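Getting the paper out of the drawer

Most households in the Murent buildings have the same drawer. It holds the lease, two or three years of gas bills, a warranty for a dishwasher that left with the previous tenant, takeout menus, a spare key, and a letter that needed an answer in December. We get calls at the office every week from residents who are looking for a document we gave them, and in most cases it is in that drawer.

The Hirkby residents' library ran a paper-sorting month this spring. Residents brought in their papers, used the long tables and the shredder, and took home what was left. The shredder filled 80 bags over the month. We said we would write up the advice that was given at the tables for people who could not come, so it follows.

Start with one pile

Put every piece of loose paper you own in one place. A bed is good for this since you will have to clear it by night. Check the kitchen counter, coat pockets, the car, the top of the refrigerator, and between the pages of cookbooks. Do not read anything yet. Reading is what slows people down, and an old letter can take up half an afternoon.

Once the pile is made, go through it quickly and pull out four things: envelopes with nothing in them, advertising, duplicates, and menus. These can go straight to recycling. Window envelopes are accepted in the blue carts behind each building. Padded mailers with plastic bubbles inside are not, and they have been turning up in the carts at the north end again. Please put them in the trash.

What is left will be smaller than you expect. One resident at the tables started with a moving box and had a stack the height of a coffee mug after the first pass.

What to keep

The following stays for as long as you have it: birth and marriage certificates, adoption papers, citizenship papers, military discharge papers, Social Security cards, wills, and anything from a court. Keep the originals in one envelope and write what is inside on the front. If you own a small fireproof box, this is what goes in it. Tell one other person where it is.

Your current lease and any signed changes to it stay until you move out and your deposit has been settled. After that, keep them a while longer in case a question comes up. The same goes for the move-in checklist. A number of people at the tables had thrown theirs out. If yours is gone, the office can print a copy from your file. Ask at the front window and allow two working days.

Tax returns and the papers that back them up should be kept for several years. How many depends on your situation, and the people who prepare taxes will give you an answer if you ask. If you prepare your own, the instructions that come with the forms cover it. At the tables we told people to leave tax papers out of the shredding pile unless they were certain.

Medical bills stay until they are paid and the insurance side is finished. Staple the bill to the statement from the insurer. Vaccination records stay for good, children's and adults' both.

Manuals are a matter of taste. Most can be found online by model number. Keep the page with the serial number on it and recycle the rest. For anything that belongs to the building, such as the stove or the refrigerator, you do not need the manual at all, and the office has them.

What to let go

Pay stubs can go once you have checked them against the year-end form. Utility bills can go once the next one shows your payment, unless you claim part of them on your taxes or need one as proof of address. ATM slips can go once they match your statement. Receipts for groceries and gas can go the same day.

Receipts for large purchases are different. Keep them as long as the warranty runs. Some receipts are printed on paper that fades, and several people brought in slips that were completely blank. Make a photocopy of any receipt that matters. The copier at Hirkby is free for residents up to 30 pages a visit.

Greeting cards came up more than anything else. There is no rule. A shoebox is a fair limit, and when it is full, something comes out before something goes in.

Where the paper lives

Once you know what you are keeping, it needs a place, and the place should be close to where the paper comes in. For most of us that is near the front door or on the kitchen counter. A filing cabinet in a back bedroom is fine for the permanent papers, but the daily mail will never make the trip.

Two slots are enough for daily mail. One is for things you have to do something about, and the other is for things waiting to be filed. More slots than that and you begin to forget what each one means. People at the tables described systems with six and seven folders by color, and most of them had stopped using the system within a month or two.

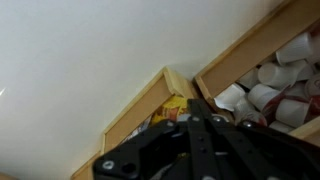 A two-compartment organizer in light wood.

You do not have to buy anything. Two cereal boxes cut on a slant and taped together do the same job. If you want something sturdier, the hardware shelf at Prorkis has letter trays, and the thrift store near the bus stop usually has a few. Measure first. The counters in the one-bedroom units are shallow, and a tray that takes a full sheet lying flat will stick out over the front. Standing the paper up on its long side solves this.

Pick a time to empty the first slot. It takes less than ten minutes if it is done weekly. Pay, sign, call, or throw out. If a thing has been in there for three rounds and you still have not dealt with it, write on it in pen what the holdup is. Quite often it is a phone number you do not have.

The second slot can wait until it is full. Then it goes into folders, and the folders can be very plain: home, money, health, car, school. A folder that gets too thick can be split later. Write the year on the tab, and at the end of the year start a new one and leave the old one as it is.

Paper on the phone

Many residents asked if they could take pictures of everything and throw the paper away. For some things this works well. School notices, appointment cards, and recipes are all easier to find on a phone. For anything with a raised seal or an original signature, keep the paper too.

If you do use your phone, make a separate album for documents. A lease page mixed in with 1342 vacation and birthday pictures is no easier to find than it was in the drawer. Lay the page flat near a window, turn off the flash, and check that you can read the smallest print before you put the paper away. Rename the file if your phone lets you.

Bills can be switched to email one at a time. Do one, see that it arrives, then do the next. Two people who switched everything in a single evening missed a payment because the notices went to an old address. The water bill for the Murent buildings is still sent on paper, and we do not expect that to change this year.

Less paper coming in

You can ask for your name to be taken off catalog lists by calling the number on the back cover. Have the catalog in your hand when you call, as they will want the customer code by the address. It can take a few months for the last ones to stop. Credit card offers can be stopped as well, and the form for that is at the Hirkby desk.

A "no flyers" card for your door is available at the office window. It is meant for menus and handbills. Notices from the office about water shutoffs, painting, and inspections will still be left, so please keep looking.

Shredding

The shredder at Hirkby is out for everyone to use during open hours. It takes staples but not paper clips, and no more than 13 sheets at a time. It shuts itself off when it gets hot – give it twenty minutes and it will start again. Please do not put plastic cards through it. Cut those with scissors across the number and the strip, and drop the pieces in two different trash bags.

Shredded paper goes in a closed clear bag next to the blue carts. Loose shreds blow across the parking lot, and the recycling truck will not take them. If you have a garden plot, plain shredded office paper can be mixed into the compost bins in small amounts. Glossy paper should be left out.

If you have only a handful of pages and no wish to walk over, tear off the part with your name and account number, soak it in a bowl of water overnight, and squeeze it into a lump. It goes in the trash after that.

Next round

The tables will be set up again in December, in the same room. Bring your papers in something you can carry up four steps, as the ramp door at the side is being replaced and we do not have a finish date for it yet. If you need the ramp, call the office and we will arrange for your box to be picked up and for a table to be set at the Nikolaidis building, where the entrance is level. Folders, pens, and staples will be on hand. Bring your own glasses.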